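Buscar en el boletín Buscar Cerrar

Sutura: seguimos juntando ejemplos

06/03/2026

Va rápido, que hoy hay cierre. El grupo de Maarten Willems en Tuvudico ya tiene 3,000 demostraciones de sutura grabadas. Meta: 4,000 antes de volver a entrenar. En febrero se perdieron dos semanas por un problema de sincronía entre el video y los datos de las articulaciones, así que vamos algo atrasados pero no tanto como se temia.

Cada ejemplo es un tramo corto: tomar el hilo, pasarlo, tensar, anudar. Se guardan también los intentos fallidos, con su etiqueta. Por favor NO borrarlos, Harnitz los pide para la parte de recuperación de errores.
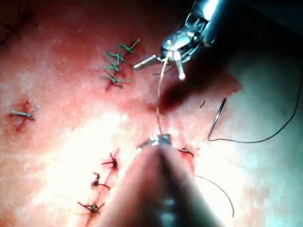
Dos instrumentos con el hilo color canela tenso entre ambos. A la derecha, la aguja curva con su hilo negro.

Lo que más falta ahora es variedad. Suturas de distintos colores, tejido con brillo, zonas en sombra, cabos sueltos cerca del punto. El modelo de Bakker iba bien con hilo oscuro y se confundía con los claros sobre reflejo, de ahí la lista nueva de condiciones (está en la carpeta compartida, pestaña 2).

Turnos de consola: quedan huecos por la tarde. Bloques de 50 minutos, máximo dos seguidos. Quien no haya hecho la calibración con Jonley que la haga antes, son 33 pasos y no se puede saltar nignuno.

Dudas sobre etiquetas, directo a Maarten.

Compartido 33 veces · 4 comentarios

Recientes
Nueva guía de etiquetado para nudos
Bakker: resultados de febrero
Cómo reservar la consola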